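Rundcombe Robotics Club – workshop notebook
24 January 2022

Right, writing this up before tea or it won't get written at all. The folding project is properly under way! We had a long session at the house (Oliwia's spare room, since the club hut heating is off until February) and I've come home with a full card of recordings, a sore thumb and quite a few opinions.

Where we are with numbers first, so Marek stops asking me. The target for the spring demo is 3,000 short recordings of people handling clothes with the hand-held gripper, and we've agreed that any one garment gets no more than 20 in a row before we swap. I was the one who pushed for that. Last time I did far too many goes on the same tea towel and by the end I was doing it half asleep, and you could see it in the data – the path of the hand had gone all lazy and curved. Swap often, stretch your fingers, have a biscuit.

Now, knitwear. We'd put it off because the shirts were behaving so nicely, and I'm glad we did, because it's a completely different animal. A cotton shirt goes where you put it. A cardigan goes more or less where you put it and then the far side has a little think and shuffles along after you. The fuzzier the yarn the more it clings to whatever it's lying on, and on the velvety orange mattress it hangs on like a cat. Oliwia reckons we should do the knits on the table as well, for comparison, and I've put that on the list. 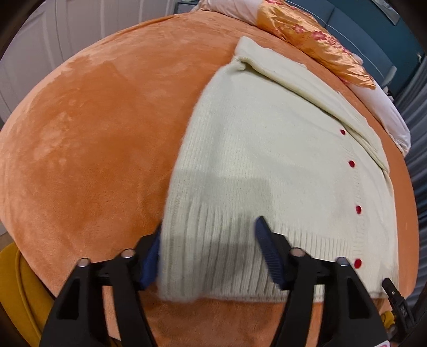 What I found works best is going for the ribbed hem first. The ribbing is that bit denser than the rest, so the pads have something to close on, and if you keep the jaws low and come in nearly flat you get a decent pinch without dragging the whole front towards you. Going for the plain knit higher up was hopeless by comparison. I'd get a great handful of fluff, lift, and half of it would slide off before I'd got anywhere. (Note for whoever does the next batch: squeeze, wait a moment, then lift. The waiting matters more than the squeezing.)

Buttons are the other thing. Red on cream is lovely for us because you can pick them out straight away in the recordings, and Marek wants to use them as landmarks when he's working out which way round the garment is. Fine by me, but we'll need some plain jumpers in the mix or the poor thing is going to be lost the first time it meets one. I also think we should avoid gripping on a button. I did it by accident once and the pad skated right off.

Argument of the day was about the starting position. I've been laying things out flat and then making a bit of a mess of one part, a fold or a turned-over bit, so there's something to sort out. Oliwia says that's too tidy and we ought to just drop everything from shoulder height and deal with what we get. Marek sat on the fence, as is traditional. For now we'll do both and write down which is which, in the notes column, please, in actual words. I still can't work out what "M2 ish" meant in last week's sheet and I'm fairly sure I wrote it.

The Indside pads are holding up well, I must say. I was expecting them to go shiny after the denim and they haven't. The Pavlović ones are grippier to begin with but they pick up every bit of lint going, so if you use those, wipe them between garments and not at the end when it's all turned to felt. We've got 3 spare pairs in the tin.

One thing that needs fixing soon: shadows. With the window on one side the gripper throws a soft shadow right over the bit you're trying to take hold of. It's no trouble on pale things but I bet it will be on the navy jumper. I'd like to try a lamp on the opposite side and see if it evens out. Marek has one on a clamp and has promised to bring it along.

Still to do:
- Knits on the table as well as the mattress
- Plain jumpers, dark and light (raid own drawers, please!)
- Lamp test
- Marek to check whether the Umovell software still trims the first second off each recording, as I've been starting a bit early to make up for it
- Decide on socks. I vote yes, Oliwia votes over her dead body

We need 4 people for the next session if we want to get through jackets as well. Two on grippers, one swapping garments and one on the notes, and then everyone moves round one. If you've not had a go yet, do come, it's much more fun than it sounds and your first few will be awful, same as mine were. Bring a jumper. Washed!

Filed under: Workshop notes, Folding project, Grippers

Recent entries
Shirts, collars and a lot of bad language
Tea towels: what we learned
New pads fitted, old pads binned
Planning the spring demo

Contact the club | © Rundcombe Robotics Club | Back to top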